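DERKIMBY TOWN TO HOST PERCOMBE ROVERS IN HOLMGREN CUP SECOND ROUND

Club confirms kick-off, ticket prices and the return of the hot water

Derkimby Town will play Percombe Rovers in the second round of the Holmgren Cup this November, with kick-off at 7.30pm at the Titska Ground. It is the first time the sides have met in the competition since Percombe won 5-0, a result the club has chosen to remember as a learning experience.

Town reached this stage by beating a side two divisions below them on penalties. The winning kick went in off both posts and the goalkeeper's heel, and was described in our own match report as "placed".

Manager Yuxi Ye is looking forward to the tie.

"Percombe are quick, fit and well organised, and they have a striker who has scored in every round," said Ye. "We have a good long throw. I've told the players to enjoy the evening, and I've told the back four to enjoy it a bit nearer to our own goal than they did last time."

Ye will be without both first-choice full-backs, one with a hamstring strain and the other on honeymoon. The club sends its best wishes to the hamstring and has asked the honeymoon whether it could finish early.

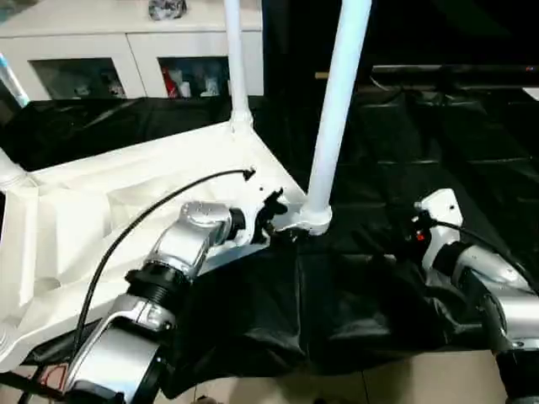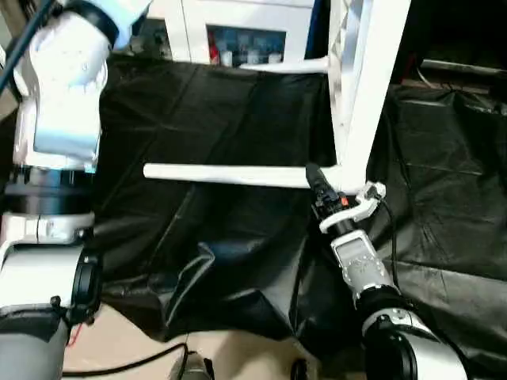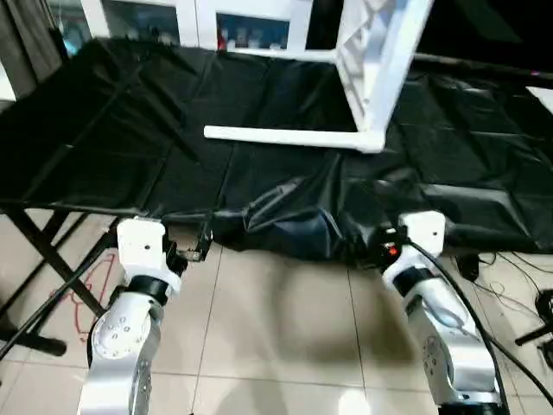
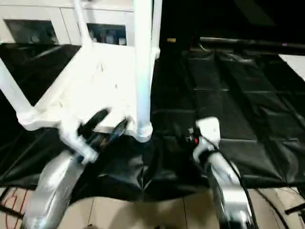 A crowd of 500 would be the largest at the ground this season. The present best is 243, set on the opening day in bright sunshine. The following home game drew 224, and we would like to thank the 19 for at least giving it a go.

Percombe have been allocated 200 tickets, which will be sold through their own club shop. Visiting supporters should use the gate at the railway end. There is no railway, and there hasn't been one for a long time, but the name is on the sign.

Home tickets are £8 for adults and £4 for concessions. Under-12s get in free with a paying adult. Season tickets aren't valid for cup matches, as the small print on the back explains and as several of you have already been in touch to discuss.

Gates open at 6.15pm. The tea bar will serve pies until they run out, a moment usually reached shortly before half-time. Parking is limited, and anyone leaving a car across the doctor's drive will hear their registration read out over the loudspeaker, slowly.

If the scores are level after 90 minutes the tie will go straight to penalties. Town have been practising. Two balls are still on the clubhouse roof, and will be fetched before the match if the ladder comes back.

Contact: Derkimby Town press office, Titska Ground, Derkimby | © Derkimby Town | Back to top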